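Dog GPS collar loses position in steep woodland - tracker fault or terrain?

Posted by Fionnuala Ó Dubhghaill

I walk two dogs off lead in a steep-sided valley, mixed conifer with a stream at the bottom. Both wear a Flakura collar. On open ground the position updates every few seconds and is good to within a few metres. Once either dog drops below the path, the last fix freezes and stays frozen, in one case for 4 minutes. The unit is on current firmware and fully charged. In December the younger dog went off after a deer and the app showed her 900 metres away on the wrong side of the ridge. She came back on her own.

Is this a faulty receiver, or should I expect it from any collar in this sort of ground? I would also like to know whether a radio beacon is worth carrying as a second device.

Tullio Caputo

Probably terrain. Two separate things can fail and the app does not tell you which. The collar needs a view of enough sky to work out a fix, and it then needs a mobile signal to send that fix to your phone. In a narrow valley you can lose either one. If the map freezes and then jumps to the right place with the missing track filled in, the fix was good and the mobile link was down. If the track has a real gap, or shows a point across the ridge, the receiver was working from too few satellites or from reflected signals. 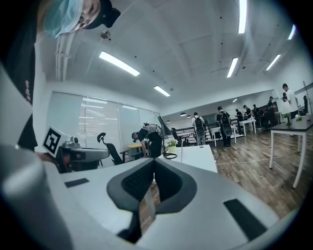
To separate the two, leave the collar on a post by the stream for half an hour, then carry it up to the path and download the log. Do it again with the second collar in the same spot. If both logs show the same gaps, neither unit is faulty. Check as well that the receiver sits on top of the neck. A loose collar rotates under the weight of the battery and the dog's own body then blocks the sky.

Adelmo Bassi

Mine does this too. Got a Marras in the end, seems better, but I walk in different woods so hard to say.

Muammer Sönmez

Agree with Tullio on the test. On the second point, yes, carry a beacon if the dogs go out of sight often. A direct radio collar does not use the mobile network at all. You get a bearing and a signal strength on a handheld aerial, with no map - it takes practice. Rock will still block it, so take the first bearing from the highest ground you can reach and a second from well to one side. Change the beacon battery on a fixed date, as many of them give no low-battery warning.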